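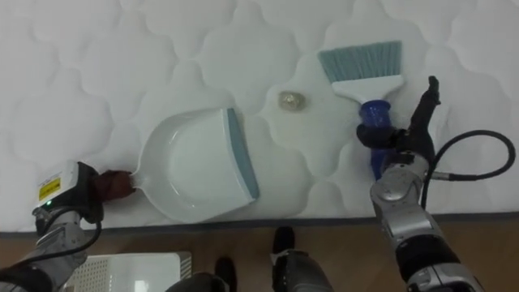
Dustpan in the left hand, brush in the right, one small piece of trash in between.

Hi again from the Gostden robotics club! A few people asked how we set up the mattress sweep for the Landon student challenge, so I'm writing the whole thing down while it's fresh. You'll need a two-armed robot with hands you can teleoperate, a light dustpan, a hand brush, a mattress and something harmless to sweep up.

Step 1. Pick the trash. We started with paper confetti and hated it -- it gets into the quilting and stays there. Go for one crumpled bit of clear plastic, small enough to fit easily in the pan. See-through stuff is harder for the operator to spot, so if your team is new, use something bright for your first 5 runs and switch later.

Step 2. Glove the pan hand. A glossy plastic handle slides around in bare robot fingers like you wouldn't believe. We put a brown glove over the left hand and left the brush hand alone, because our brush has a ribbed handle and that's plenty of grip.

Step 3. Lay the pan flat. Get the rubber lip right down on the fabric and then leave that arm alone! Every beginner (me included, all through February) wants to chase the trash with the pan. Park it, and let the brush do the traveling.

Step 4. Sweep short. Bring the bristles down on the far side of the trash and pull toward the lip in little strokes. On a quilted top the piece will drop into a seam now and then. Lift, go back behind it, try again. Our Guerreiro log sheet has a box for the number of strokes, and my worst run was 23, so don't feel bad.

Step 5. Lift and tilt. Raise the pan straight up first, then tip it back a little toward the handle so the trash rolls to the deep end. Only after that should you swing it out past the edge of the mattress.

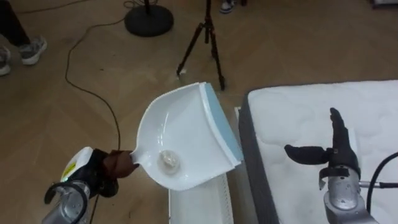
Pan out past the edge of the mattress, with the trash down near the handle end.

Go slow on the swing. We cap the arm at 600 for this part (that's the speed setting in Sevden, the control program our club wrote) and I'd go lower if your pan is as shallow as ours.

Step 6. Save the run and write it up right away. Note the stroke count, whether the pan lip lifted and which operator was driving. We have 136 runs saved so far, and the early ones with no notes are pretty much useless to us now.

Next up is doing the same thing with a fitted sheet on. Wish us luck, and send me your stroke counts if you try this one!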